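My Afternoon at the Revberg Open Day

So I finally made it to the open day at Revberg! I've been meaning to go for two years running, and both times something came up (a wedding, then a flat tire in the worst possible spot). This May I put it in the calendar in red, packed a sandwich and drove over to Vamley with the windows down.

If you haven't been out that way, the place is an old carpet warehouse at the far end of Marchand Street, and you can still see where the loading docks used to be. Parking was a bit of a zoo. I ended up behind the bakery and walked, and yes, I bought a cinnamon roll on the way in, and yes, the sandwich came home with me untouched.

They hand you a sticker at the door with your visitor number on it, and mine was 522, which surprised me because it was barely past one in the afternoon. A guy at the desk told me they'd had 1,108 people through the doors last year over the whole day and were hoping to beat it. I have no idea if they did, but the line for the restrooms suggests they had a good shot.

The front hall was mostly for kids. There was a little wheeled thing that followed a tape line on the floor, and a big arm behind plexiglass stacking foam blocks, and a table where you could build a claw out of cardboard and string. I built one. I was the oldest person at that table by a wide margin and I regret nothing! My claw picked up a marker on the second try and then the string popped off, and a girl next to me showed me how to tie it properly.

But what I'd come for was in the back, the Esenano room. Esenano is their name for the project where they teach robots to do small household jobs by having people do the jobs first, using grippers you hold in your own hand. You squeeze the handle, the fingers close, a camera on the tool records it all, and later a robot arm learns from the recordings. I'd read a little about it beforehand and I'd pictured something like a sci-fi glove. It's a lot closer to those grabber sticks you use for picking up trash, only with much nicer engineering and a lot more screws.

The job on the table that afternoon was paper cups. Regular party cups with flowers on them, the kind my aunt buys in giant sleeves for Easter. The demonstrator (very patient woman, must have given the same talk all day) said cups are a great thing to practice on because they're light, they're cheap and they crush if you're clumsy. She'd been through a lot of cups.
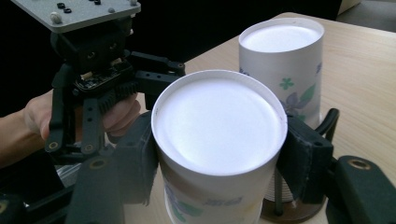
Cup practice in the Esenano room. I love the foam on the fingers.

I got to stand close enough to get a decent look at the grippers, and I was surprised by how homemade they feel, in a good way. There are 3D-printed parts, there's a bare circuit board right out in the open, and then soft foam where the fingers touch the cup. I asked about the foam. She said they'd tried a few different materials and kept coming back to it, and that the edges get ragged and they just put on new pieces. I've got a drawer at home full of foam weatherstripping and I am now looking at it very differently.

Then came the part I'd been hoping for: they let us try. You get a short turn, one at a time, and the line went out into the hallway, so I spent a good while leaning on a wall chatting with a retired dentist about his tomato plants. When my turn came I sat down, took hold of the handle and immediately flattened a cup. Just crunched it. The demonstrator didn't even blink, she slid me another one. On the next cup I squeezed so gently that it slipped right out and rolled off onto the floor. By the third I had it! I lifted it, moved it over, set it down, and felt like I'd landed a plane.

What got me is how much you miss your fingertips. With a cup in your own hand you know how hard you're squeezing without ever thinking about it. With the gripper you have to watch the side of the cup and see whether it's starting to bend. I came away with a lot more sympathy for robots, I'll tell you that much.

Someone in line asked how many times a person has to do this before a robot can pick it up, and the answer was that it depends on the job, but one of their regulars can record up to 70 tries in a sitting before her hand wants a rest. Seventy! My wrist was complaining after three. They do pay people for it, apparently, and there was a sign-up sheet by the door. I did hover over it for a minute. Then I thought about the drive and put the pen down, but I did take one of the flyers and it's on my fridge.

I missed the talk at four because I was back at the cardboard table (the string on my claw needed attention, okay?), and I've heard it was good, so if anyone reading this went and took notes, please leave me a comment.

A couple of practical things if you're thinking of going next year. It's free, but bring cash for the coffee cart. The back rooms get warm, so dress in layers. Go to the Esenano room first, before the line builds up, and save the front hall for later. And park behind the bakery.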